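### 3.2 Botanical prints on household cloths

The berry print was the pattern our respondents spoke about most warmly, and it soon became our favourite too! Of the 238 households that answered the survey in Ruston and Pirura, 27 kept at least one cloth with berries on it, usually for guests or for the weeks when fruit is in season. Leaves alone were far more common, but people seldom had a story to tell about them. Berries brought out grandmothers, market stalls and long arguments over the right shade of orange (Figure 4).

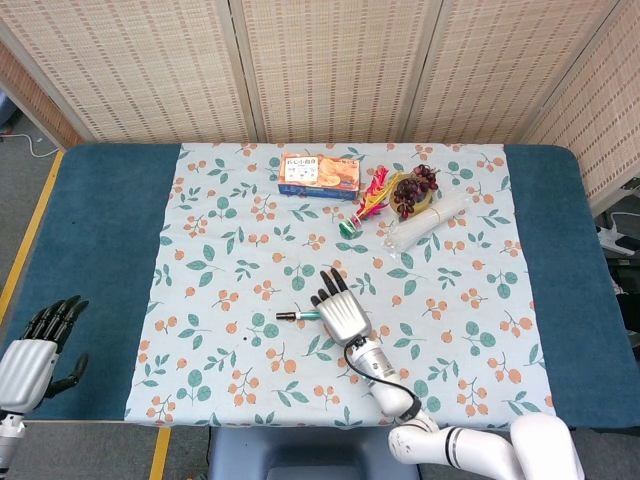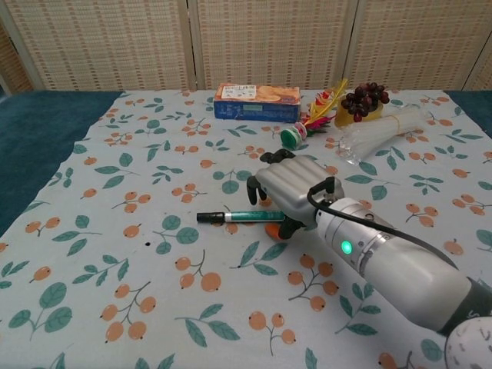

**Figure 4.** Orange berries and green leaves on a pale blue ground.

What delighted us is how steady the motif is across such different homes. Marchand's earlier work in Cabrera found berries printed in clusters and hardly ever singly, and our own notes agree with his - only 9 households owned a cloth with scattered single fruits. We think the cluster lasts so well partly for a practical reason: it hides small stains, as several respondents cheerfully told us. Colour is another matter. Red gives way to orange in newer cloths, and the change seems to come earlier in Pirura than in Ruston, a gap we return to in Section 4.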